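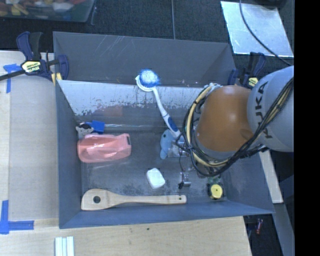 Fig. 1. Bin cell, arm in the bin. Cable bundle crosses the link and loops round the side of the orange joint cover.

Handout 11 – Faults and stops: the snagged cable
Stondance short course, notes updated 27/06/2025

Read before the lab. Bring it with you, I won't have spares.

What happened (February, Standport lab). Arm was part way through a picking run, mixed household items, nothing heavy. Stopped dead on a torque fault at pick 215. Operator cleared it, restarted, same fault two picks later. Cleared it again. Third time the bin shifted and the arm stayed put with a cable loop hooked over the rim.

Nobody hurt. One connector pulled half out of its socket, one afternoon lost.

Why it happened
– loop left too long after the last gripper change. Fine in the open, not fine inside a bin
– path planner knew about the arm and the walls. Knew nothing about the cables
– wrist turned the long way round to reach an item near the wall, loop went out sideways
– fault cleared twice without anyone going to look. This is the one I want you to remember

Look at Fig. 1 again. How near the cables are to the end of the brush handle. The big panel in the bin is scuffed and chipped along its lower half. Don't guess from marks like that what hit it or when, log them with a date and compare next time.

Also note the clamps either side. A clamped bin doesn't give much, so when something catches, the load goes into the cable or the connector. Unclamped is not the answer, bin wanders and every pick is off.

What we changed
Loop shortened and tied back at 2 points. Wrist range cut in software. Cable check every 3000 picks, plus after any gripper change (the Güler checklist, page 2, ignore the old Zulis one, it has the wrong tie positions).

Rule for the lab
First fault: stop, look, write it down, then clear. Same fault again: do not clear. Press the stop, fetch whoever is supervising. No hands in the bin untill the arm is locked off, even for something small that's rolled into a corner.

To do for next time: sketch the loop with the wrist at both ends of its range, mark where it could catch. Half a page is plenty. Pencil fine.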